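关于我们

Mismont 是一所教成年人做面包的小学校。我们开在 Drotham 老城靠河的那条街上，楼下是烘焙教室，楼上是一间摆满旧食谱的阅览室，早上六点半就有人来敲门，因为头一炉酸面包通常在那个时候出炉（闻到味道的邻居也会来，我们很欢迎！）。

学校最早只有一台二手烤箱和一张和面的长桌，第一期课招了八个人，教的全是黑麦。后来大家说想学白面包，想学布里欧修，想学怎么把奶奶那辈的馒头碱面法用到欧包上，课就一门一门加了起来。到去年七月，我们开过的课已经有282期，有的学员从第一年上到现在，手艺早就比我们当初好了。 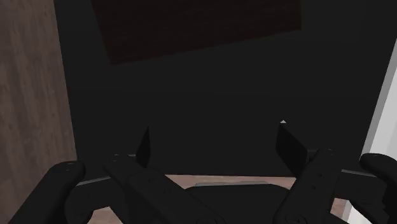

我们怎么上课

每个班最多十二个人，两人共用一张台子。课从面粉讲起：先闻，再摸，再加水，看它能喝多少。同一袋粉，冬天和梅雨季喝的水差得很远，所以我们的配方纸上水量那一栏总是空着，由学员自己填。填错了也没关系，太湿的面团做成佛卡夏照样好吃，淋一把橄榄油，撒粗盐，进炉！

入门班上四个上午，每次三个半小时。进阶班分酸种、起酥和杂粮三个方向，可以单独报。酸种班的同学第一天会领到一小罐学校的老种，带回家养，下次上课再带来。老种养得好不好，一开盖子就知道，有人养出了苹果味，有人养出了酸奶味，还有一罐闻起来很像米酒，我们专门留了一份，现在叫它“三号种”，做核桃面包特别香。

阅览室里的食谱目前有456册，中文、德文、法文都有，最旧的几本纸已经发脆，只能在室内翻。其余的学员都可以借，一次两册，借三周。

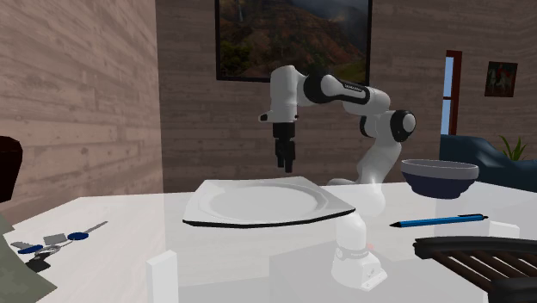
面粉和谷物从哪里来

小麦粉大部分来自 Nassar 磨坊，石磨，开车过去四十分钟。他们每年秋天换新麦，换麦那一周我们会停掉正课，把新粉做成同一款最简单的乡村面包，连烤几天，弄清楚今年的脾气，再回头改教案。黑麦和斯佩尔特来自 Zollholm 山谷的几户农家，产量不大，碰上雨水多的年份会断货，那时候杂粮班就改做荞麦和小米，学员反倒挺高兴。

每年收割之前我们组织一次下乡，去 Zollholm 看麦子，中午在田边吃冷汤和带去的面包。家属可以一起来，小孩尤其喜欢看石磨转起来的样子，回程时车里常常睡倒一片。

楼下的教室我们自己刷过两遍墙，炉子换过三台，现在用的是一台石板层炉，一次能进二十四个面包，升温慢，但底火非常稳。

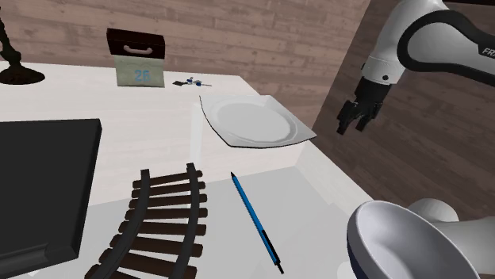

课上烤多了的面包，我们下午四点以后放在门口的架子上，随意付钱。收到的钱拿来买书和修炉子，去年冬天换石板就是靠它凑出来的。每个月还有一次开放夜，谁都可以带着自己的面团来借炉子烤，不收费，带点黄油或果酱来分就行。来的人做什么的都有：贝果、馕、肉桂卷，有一回还有人扛来一整条一米长的辫子面包，斜着才塞进炉膛。

想来上课

新一期报名一般在开课前五周放出，可以到店里登记，也可以写信。入门班不需要任何基础，围裙和工具都由学校准备，您带一个能装面包的布袋来就好。对麸质过敏的朋友请提前告诉我们，教室里面粉飞得到处都是，我们不敢保证安全，但阅览室和下乡活动可以另外商量。

楼上阅览室下午一点到六点开门，茶水自取，刚出炉的面包请等它凉透再切。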